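1st January

Woke up far too early for a holiday and lay there thinking about speaker cable, so I gave in and got up. Coffee, slippers, downstairs to the listening room before anyone could ask me to do something useful.

The new turntable belt has settled in! I'd been worried on Sunday that the pitch was drifting on long piano notes, and I'd gone to bed grumpy over it, but this morning the same record was rock steady. I think the belt just needed some hours on it. I played the slow movement twice to be sure and then once more for the pleasure of it. It's a mono pressing from 1958, a bit scuffed, and I love it more than records I paid ten times as much for. There's a spot near the end of side one where the pianist hums along, and on the old setup it was just a kind of fog behind the notes. Now it's a person. I got goosebumps, standing there in my robe with a mug.

So, the cable. Simin Akbari drove over from Modthorpe in November with a box of stuff she'd been building, and she left me a pair of speaker leads she'd braided herself on the kitchen table out of plain copper wire from Tedesco, the surplus place. I'd been putting off trying them, mostly out of laziness (my amp is in a cabinet that was clearly designed by someone with no hands). Today was the day. I pulled the amp forward, got the flashlight in my teeth, and swapped the left side first, then the right. I got the right one backwards. Red to black, like a beginner, after all these years! The bass just vanished and the singer seemed to be standing in both walls at once. It took me a whole song to work out what I'd done, and I'm never telling Simin. Well, I probably will.

Once they were on the correct way round I sat down and tried to be fair about it. Do they sound different from the old ones? I truly don't know. I wanted them to. The cymbals seemed a little cleaner and I wrote that down, and then I thought, well, I've also just cleaned every connector back there with alcohol for the first time in forever, and the plugs I took off were brown. If I'd had any sense I'd have cleaned first, listened, and then swapped. Next time. I do want to do it properly, with somebody else changing them over while I sit with my eyes shut. Simin's theory is that thickness and length matter and the rest is mostly how pretty it looks, and she's the one who makes them, so I tend to believe her. They are very pretty though.

Upstairs for a while in the middle of the day.

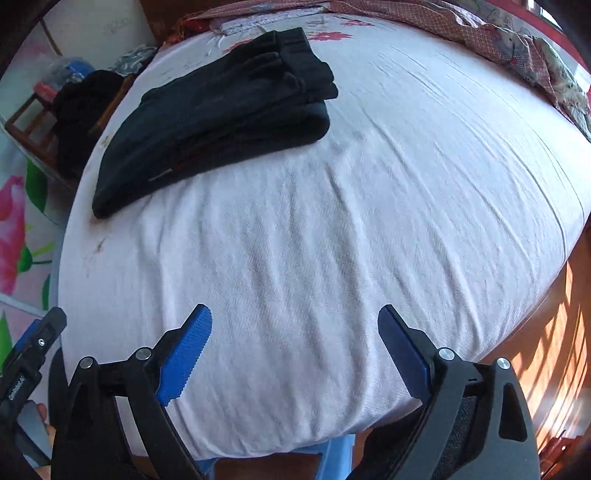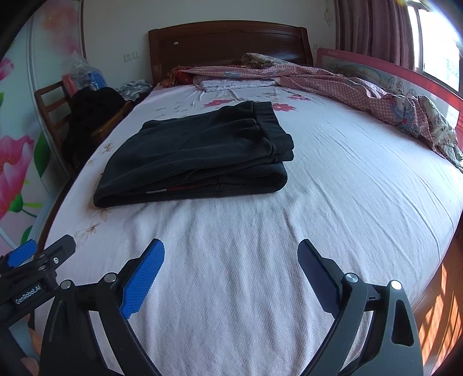
Black pants on the bed, New Year's Day.

Back down after lunch with the leftover soup and moved the speakers. This was the real find of the day and I almost didn't bother! I'd had them tight up against the back wall ever since the move, and I slid them forward 8 inches with a towel under each one so I wouldn't mark the floor. Wow. The whole boomy thing on male voices is gone, or nearly gone. There was one note on the double bass that used to make the window buzz and now it's just a note like the others. I put on everything I could think of with a bass in it. Then I angled them in a tiny bit toward the chair, and then back out, and then in again, and ended up with them pointing just behind my head. Marked the spot on the floor with masking tape.

What gets me is that it didn't cost a cent. I've been looking at the Floltov amplifier for months, reading every page I can find on it and going to sleep doing sums, and all that time the biggest improvement was sitting right there waiting for a towel. I still want the Floltov. I want it a bit less than I did yesterday -- maybe. Ask me again when the sale starts.

Other things to try while I'm in the mood:

- the thick rug from the hall, laid between the speakers and the chair
- books on the bare shelf on the left side (it rings if you clap near it)
- the old headphones again, as a check on what's really on the record
- lift the turntable off the cabinet, it picks up footsteps

I did the clapping test, by the way, walking around the room and clapping in every corner. You can hear a sort of zing over by the door, very quick, like a spring. In the middle of the room, hardly anything. I could happily spend a whole weekend on that alone. The physics of it is simple enough, just sound bouncing between two flat walls, but hearing it come and go as you take one step is so much fun that I kept at it until my hands were sore.

Called Simin around four. She picked up on the first ring and the first thing she said was "well?" I told her about the cymbals and the brown plugs, and she laughed and said the brown plugs were the whole story. She's building a phono stage next, from a kit, and she's stuck on a hum that goes away when she touches the case. We talked it through for ages. I think it's a ground problem, and she thinks it's a ground problem too, but finding which one is another matter. I said bring it to Wurkidville and we'll go through it together with a meter. She might come in 2 weeks if the roads are all right. I can play her the piano record and see if she hears the humming without being told.

Evening: just music, no tinkering. I made a rule and kept it. Put on 3 records from start to finish, lights low, and didn't get up once except to turn them over. The last one was the string quartet from the thrift store box, which I'd filed as too noisy to enjoy, and it sounded lovely. Some crackle at the start, then I forgot about it.

Need more masking tape. Also distilled water for the record cleaner, and ask at Tedesco if they have banana plugs.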